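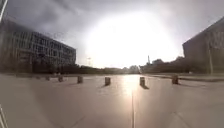 # Doron Plaza: open-air hire

We love this plaza and we'd like more people to use it! Doron Plaza is the big paved space between the Boateng Building, the one with all the windows, and the dark, almost windowless block across from it. The trees at the far end close off the view nicely, and there's a lot of sky. On a gray day with the sun pushing through the clouds it can look pretty dramatic (photographers, take note).

You can hire it by the half day or the full day for markets, dance rehearsals, bike skills sessions, outdoor classes, car club meets, whatever you've got in mind. The ground is paved all the way across, so carts, strollers and wheelchairs get around easily, and you don't lose half your space to planters and benches.

## What you get

- The whole plaza, from the building side to the trees
- Access from the service road 20 minutes before your start time, for unloading
- Power from the ground-floor sockets in the Boateng Building (bring your own outdoor extension cords and cable covers)
- Use of the restrooms inside the same building
- A parking permit for one van. Extra permits are $14 each

Chalk is fine. Paint isn't, and neither are ground stakes or anything else that has to be hammered in.

## Gear you can add

**Traseo folding canopies.** These are the ones people ask for by name, and I'm a fan too. They open up fast, the legs lock with a click you can hear, and the tops come in plain white or green. Each one comes with a full set of leg weights. You have to use the weights, even when it's calm. Wind comes between the two buildings faster than you'd think, and a canopy is basically a sail.

**Folding tables and chairs.** Good solid tables, on the heavy side, so bring a friend. They come on a rolling rack and should go back on it the same way around, or the door won't shut.

**Portable speaker.** A single battery speaker with a wireless mic. It's great for announcements, warmups and small classes. For a concert you'll want your own system, and we'd need to talk about volume first.

**Traffic cones and barrier tape.** Free with any booking! Just put them back in the bin when you're done.

## Laying out your event

If you're running a market, try two long rows with the walkway running toward the trees. Visitors can see right down the middle and they tend to keep walking, so the stalls at the far end get their share of traffic. For dance or fitness groups, have the instructor stand with their back to the larger wall of the dark building. It's a plain backdrop and makes it much easier to follow someone's arms.

Sun glare can be strong when it's low, so think about which way your audience faces. We're happy to walk the space with you at the same time of day as your event, and I'd recommend it to anybody filming.

Keep the strip along the front of the Boateng Building open. People come and go from there all day, and the plants at the foot of the wall don't like being sat on.

## Price and booking

A full day is $919, with the free items above included. Half days, canopies, tables and the speaker are priced on the rate sheet, which we'll send with your quote. School and neighborhood groups should ask about the reduced rate.

Bookings need at least 3 days' notice. May fills up first, so get in touch early if that's your month.

Write to Fiifi Nutsugah at the Zevach Spaces front desk with your date, your headcount and a rough sketch of the layout. A pencil drawing is fine.

Page updated 2022-03-08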